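Home Life | Style | Food | Travel | Subscribe

The couch is where the washing lives

6 min read

I have a linen cupboard. I also have a perfectly good bed, a dining table and the top of a chest freezer, and I've tried folding clothes on every one of them. Every time I end up back at the couch with a basket on the floor and something silly on the telly.

My mum would be appalled. She folded on the ironing board, standing up, and she did it the minute things came off the line. I lasted a fortnight doing it her way (this was back in November, when I was full of good intentions) and then it rained for days and I lost the will.

So I rang Kęstutis Venckus, who ran the laundry at a big guesthouse in Mestham for years and has folded more pillowcases than I've had hot dinners. I was expecting a telling-off. "Sit down if you want to sit down," he said. "Just don't make one big mountain. You'll hate the mountain."

His method is to split the load by colour first, before folding a single thing. All the reds in one spot, whites in another, and you don't touch the whites until the reds are done. I thought this was a bit fussy until I tried it! You stop hunting for the other sock, for a start, and your eye gets used to what a finished pile looks like.

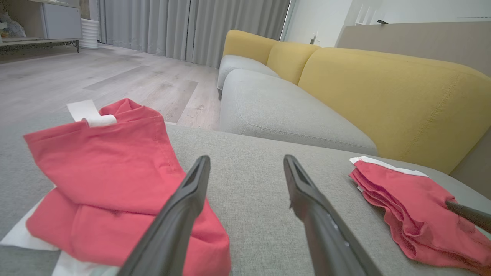 Coral red has been the colour of the year at our place, by the way. It looks fabulous against grey upholstery and mustard cushions, and it's very easy to spot when it's slid down the back of them. A firm, flat seat helps too. Our old couch was a big squashy Preka thing we bought second-hand, and anything you stacked on it slowly keeled over like a tired toddler.

Genivaldo Moura, who re-covers sofas out of his shed and has strong feelings about cushions, reckons a tight weave is the one to go for if you're going to treat your couch like a workbench. Loopy fabrics grab at zips and hooks, he says, and you'll be picking at pulled threads forever. He quoted me 3,000 dollars to re-cover ours in a lovely close-woven grey. I laughed, then I went home and thought about it for a week.

Now, the actual folding. I go in thirds lengthways, then in half, then in half again, and I press each one flat with my forearm before it goes on the pile. Trims and hems all face the same way. That one came from Kęstutis and I resisted it for ages, but a stack with its edges lined up really is easier to carry down the hall without dropping half of it on the dog. Tags get tucked in as I go, or I forget and find them poking out of my collar at the shops.

And I stop at 90 minutes. Whatever's left goes back in the basket, crumpled or not, and I put the kettle on. There's always some left. Last Sunday it was two tea towels and a fitted sheet, and the fitted sheet is still there.

Contact us | © 2024 Mivovon Magazine | Back to top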